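Fallatside Open Day: Two-Arm Bench, Tabletop Cleanup

Station 2 at the Fallatside open day in March was the two-arm bench, run by Sveva Donati and Tullio Guerra. Visitors came through in groups of seven, starting at 10 a.m. on Wednesday, and each group got one full demonstration and a short question period.

The task shown was tabletop cleanup with a dustpan and a small lidded bin. Small loose pieces have to end up in the bin, and the two arms have to share the surface without entering each other's working area. The controller is Kornero, the planning software written at the Virstead site. It assigns each arm a zone and a role at the start of a cycle and can swap the roles if an object lies out of reach. The speed limit was set well below the normal test value for the whole day.

Select pictures from the bench follow. The open aluminum case stayed on the table throughout, and its position was entered in the planner as a fixed obstacle.

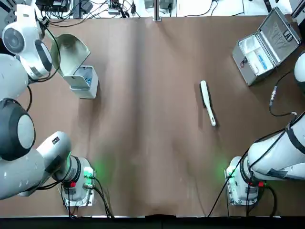

Both arms at their bases, green indicators lit. The white brush is lying clear of both grippers.

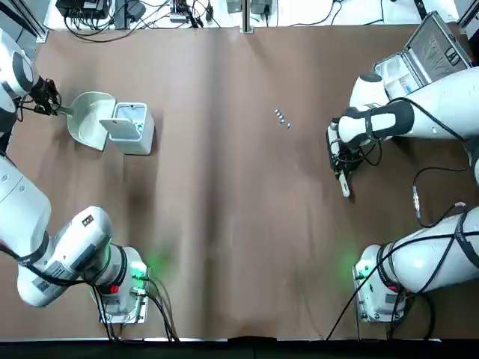

Dustpan held by its short handle, with the lip against the bin. Five small pieces are on the sheeting right of center.

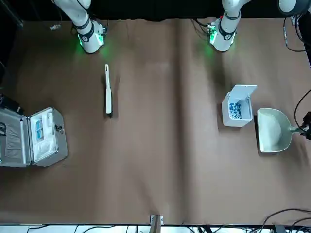
The bench from the opposite direction, both grippers pointing down and empty. The bin is open and the dustpan lies next to it.

Questions from the groups

Several visitors asked why the table is covered in brown. A matte surface cuts down on reflections, which the vision system otherwise reports as edges. The covering does wrinkle, and creases are filtered out by height before any object is passed to the planner.

Elisa D'Amico asked how the dustpan is located when its handle is turned away from the arm. Kornero stores the handle as a separate grasp region. If that region can't be reached, the cycle stops and the operator gets a prompt.

Preben Baldursdóttir asked for run counts. The bench log stood at 3,229 cycles on the morning of the visit, 708 of them with the current gripper settings. Cycles stopped by the operator are included in both numbers.

Handout and next session

The station handout covers the zone layout and the gripper settings. Printed copies are at the front desk in the Colombo building. Requests for a group visit go to Sveva Messina, who keeps the schedule for both sites.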